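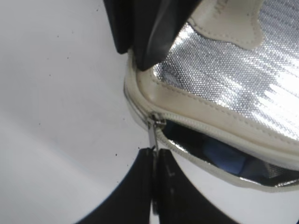

We got to the Rilstead bag and leather goods fair a little after 10 in the morning, in October, with rain on the roof of the hall. Parking cost 5 dollars and the lot was already filling up. The program listed 106 stands, spread over two halls joined by a covered walkway.

Hall A was mostly finished goods. Tehrani had the largest stand, near the entrance, with travel bags on one side and wallets on the other. The prices were lower than I expected for a trade event, and they were taking small orders. I asked about repairs and was told to mail things in and allow five weeks.

Hall B was suppliers: thread, lining cloth, buckles, zipper tape by the roll. It was quieter and I liked it better. Korkosmont makes cork sheet for straps and panels, and they let people cut a piece and bend it. It creased less than the leather next to it. Nirkilel sells used sewing machines and had a heavy one running all day on scrap.

The talk I went for was by Behrouz Moradi, on sewing curved trim. He keeps the stitches short on a curve and clips the seam allowance before turning it. He also showed how to ease piping around a corner without a pucker, which took him two tries. The room was full and the microphone kept cutting out.

Lunch was soup or a cheese sandwich. The line was long by noon and shorter after one.

According to the sign at the desk, they had let in 744 visitors by the time we left, at almost 4. Coats are at the back of Hall A, and the only restrooms are in Hall B.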